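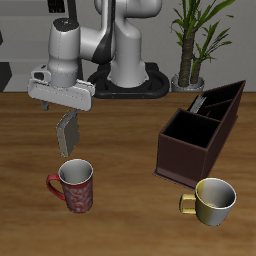
Prornmont 桌面操作规程套件

适用于单臂、夹爪、桌面取放类工作站
货号:TR-753
出品:Trusier
仿真场景制作:Virnovex
状态:现货

产品简介

买机械臂的时候,箱子里会有一本很厚的手册,告诉您这台设备绝对不能做什么。手册通常在开箱当天被翻过一次,然后垫在显示器下面,高度合适,服役多年。Prornmont 处理的是手册没写的那部分:夹爪已经夹住东西了,桌上还有杯子、收纳盒和别的零碎,接下来该怎么走、谁可以伸手、什么时候算做完。

套件由一本规程、一组工位卡、一套仿真场景和一份记录模板组成。它不含机械臂,也不含杯子。曾有客户来信询问杯子是否可以单买,答复是不可以。

规程面向实验室、教学机房和小批量装配台,默认读者会开机、会按急停,并且至少有一次在该按急停的时候犹豫过。

包装内容

规程正本 2 册。一册放工位,一册放柜子里,用来替换工位上被咖啡泡过的那一册。
工位卡 4 张,双面覆膜,分别对应准备、抓取、搬运、放置。
仿真场景文件一套,附初始位姿表和物体清单。
操作记录模板,可打印,也可导入表格软件。
桌面分区胶带一卷。
更新说明一页,请不要当包装纸扔掉。

规程要点

以下节选自规程正文,文字略有压缩。编号以随货版本为准,贴在墙上请贴原文,不要贴这个网页。

一、准备

桌面只留本次任务清单上的物品。清单之外的东西,无论多么无辜,都要拿走。手机、螺丝刀、半块饼干,在规程里属于同一类,叫“未登记物”。

需要作为干扰物保留的,写进清单,注明名称、颜色和大致位置。首图所示的场景里就有红色高杯、黄白两色的矮杯和深棕色的分格收纳盒,三件都应登记。杯子即便从头到尾不参与任务,也不能写成“其他”。“其他”这一栏在旧版模板里有过,后来发现所有人都只填这一栏,新版已经删除。

背景物品单独登记。植物放在桌子后缘并无不可,但要确认叶子不在手臂的回零路径上。植物会长,所以这一项每月复查。仿真里的植物不会长,仍然要复查,理由是清单上有这一项。

开机之前确认急停按钮在操作者伸手可及处。“我知道它在哪儿”不视为伸手可及。

二、抓取

抓取前写明三件事:抓哪一件,从哪个方向抓,抓不住怎么办。第三件通常是空着的,请填上。推荐写法为“张开夹爪,垂直退回,人工检查后重新开始”。不推荐的写法为“再试一次”,见过连试一整个下午的。

薄板、卡片、小册子一类的扁平物,夹持面应尽量大。夹住一个边角也能提起来,提起来之后它会转,转到哪里由它自己决定。夹持后先抬升一小段并停顿,确认物体姿态没有变化,再进入搬运。

夹持力由低到高调。扁平物夹坏了不会出声,这是它与鸡蛋的主要区别。

手腕附近装有支架或其他外伸部件的,按外伸部件的轮廓计算间隙。很多碰撞报告上写着“夹爪未接触任何物体”,写得很诚恳,碰上去的是支架。

三、搬运

搬运段末端速度上限为 300 毫米每秒。可以更慢。想更快,请先在仿真里跑通,再由本工位负责人签字,然后仍然不要更快。

持物路径不得从敞口容器正上方通过。首图正是培训时用来讲这一条的画面:夹爪下垂着一块灰褐色的薄板,正下方立着红色杯子,杯口朝上。学员在这里通常会说“没碰到”。规程问的是松手以后它会去哪儿。请在记录里把这一时刻标为“容器上方持物”,并给出绕行路径。路径多出来的那一点时间,比从杯子里往外捞东西要短。

无法绕行的,先移开容器。无法移开容器的,先问问是谁把它放在那里的。

垂直悬挂的物体,高度从物体下缘算起。从夹爪指尖算起的做法流传很广,好处是数字好看。

手臂带着物体的时候,任何人不得伸手整理桌面。整理的愿望往往在这时候最强烈,规程对此表示理解,结论不变。

四、放置

目标位置要写到格。“放进收纳盒”不是目标位置。以首图里的分格盒为例,前面是一个较大的方格,后面是两个较窄的格子,中间那格已经有一件浅灰色的扁平物露出一点边。若任务要求再放入一件,就必须写明放哪一格、贴哪一侧、是否允许与已有物品接触。

盒子与桌边不平行时,以盒子自身的边为基准描述方向。写“左边那格”的,请说明是谁的左边。本公司曾为这两个字开过一个会,会议纪要比规程本身还长,已归档。

窄格放置时,先对准,再下降,接触后松开。不要用下降来完成对准。这样做十次能成几次,而且成的那几次会被录下来给领导看。

松开夹爪后垂直退出,退到物体与容器的上沿之外,再横向移动。退出途中带倒已放好的物体,按放置失败记录。“放好过”不是一种状态。

五、记录

每次运行填一行,包括成功的。只记失败会让统计很难看,只记成功会让统计很好看,两种做法都有人用,规程都不接受。

成功的判定条件在运行之前写。运行之后写的判定条件,请移到“感想”一栏。

仿真记录与实机记录分表存放,表头颜色不同,文件名不同,最好连文件夹都不同。混在一起的表格看不出任何毛病,直到有人照着它去调实机。

仿真场景

套件所附场景由 Virnovex 制作,木纹桌面,白色机械臂,配杯子、收纳盒和植物,用来在不损失真杯子的前提下练习规程。每个场景都带初始位姿表,重置后所有物体回到原处,这一点比真实的实验室强得多。

场景内物体可以移动、隐藏和替换。建议新人先使用默认布局,把四张工位卡走完一遍,再开始改布局。一上来就把所有杯子排成一圈围住收纳盒的,我们见过,视频很精彩,记录表是空的。

仿真通过不等于实机放行。摩擦、线缆、光照、桌子不平,以及昨晚有人把底座挪了一点又没说,这些都要在实机上重新核对。规程附录中有一张对照清单,左列为仿真假设,右列留空,由您在现场填写。右列填满之前,请将速度保持在低档。

参数与规格

规程语言:简体中文
装订:线圈装,可平摊,可翻折
工位卡材质:覆膜卡纸,可擦拭,不可当垫板切东西
适用对象:单臂桌面工作站,两指夹爪
不适用对象:双臂协作、移动底盘、吸盘末端,以及任何站在桌子上的东西
售价:753 元,含税
授权范围:同一地点内的工位均可使用,工位卡可复印,正本不可复印

适用范围与责任

Prornmont 是工位层面的操作规程,不能代替设备制造商的说明书,不能代替风险评估,也不能代替您所在地区适用的法规和标准。发生冲突时,以要求更严的一方为准。有客户问能不能以更方便的一方为准,这个问题我们收到过不止一次,措辞各有不同。

本套件不提供任何认证。墙上贴了工位卡,也不会因此获得认证。审核人员来的时候,卡片可以让他们知道您有规程,记录表可以让他们知道您有没有照做。请两样一起准备,不要只准备第一样。

涉及人员与手臂共用空间的工作站,须另行评估接触风险,并按评估结果设置限速、限力或隔离措施。规程中的速度上限针对持物搬运,不代表该速度对人是安全的。

更新说明

本页内容更新于 2025年9月9日,与随货规程的现行版一致。

本版改动:
搬运一章增加“容器上方持物”的标注要求。
放置一章改为按格描述,删去“大概中间”这一示范用语。
准备一章将植物从“装饰”移入“背景物品”。
记录模板删去“其他”栏,增加“感想”栏,字数不限,不计入统计。

下一版计划在 12 月发布,内容为带盖容器的放置顺序。已购用户可免费下载电子更新页,自行插入线圈。纸质更新页也可以寄,邮费由您承担。

常见疑问

我们只有一台手臂,人也少,用得着吗?
人少的地方,规程主要用来防自己。同一个人在上午和晚上对“夹稳了”的理解并不一致。

旧杯子可以继续用吗?
可以。登记即可。裂口的杯子请登记裂口。换了颜色相近的另一只杯子,也请更新清单,视觉程序未必像您一样不介意。

能不能只买工位卡?
可以向 Saraç 的经销柜台单独订购,但卡片上多处写着“见正本”,届时您会需要正本。

操作者熟练之后还要走停顿确认吗?
要。熟练者跳过的多半就是这一步,所以它被印得比较大。

记录表填错了怎么改?
划掉,在旁边写正确内容,署名。不要用修正液,修正液下面的内容总是最受关注。

执行中途物体掉进了杯子,任务继续吗?
停止,手臂退回安全位,人工取出,场景恢复到初始布局后重新开始,本次记为失败。物体在杯中站得很直的,也记为失败。

可以自己增加条款吗?
可以,正本末尾留有空白页。增加时写明日期和起因。只写“注意安全”的条款请不要增加,空白页有限。

订购与配送

通过 Trusier 网上商店或 Saraç 经销柜台订购。套件以扁平纸箱发货,胶带卷单独裹在气泡膜里,打开时请先找更新说明那一页。

教学单位需要额外工位卡的,下单时在备注中写明工位数量。仿真场景文件的下载链接随订单邮件发送,邮件若没有收到,请先查看垃圾箱。

退货须保持规程正本未书写。已在“感想”栏写字的记录模板不影响退货,我们会读。

相关产品

Prornmont 工位卡补充装
Prornmont 桌面分区胶带,哑光,单卷
Virnovex 场景扩展包:收纳盒与抽屉
TR-753 空白页补充装,供条款较多的工位使用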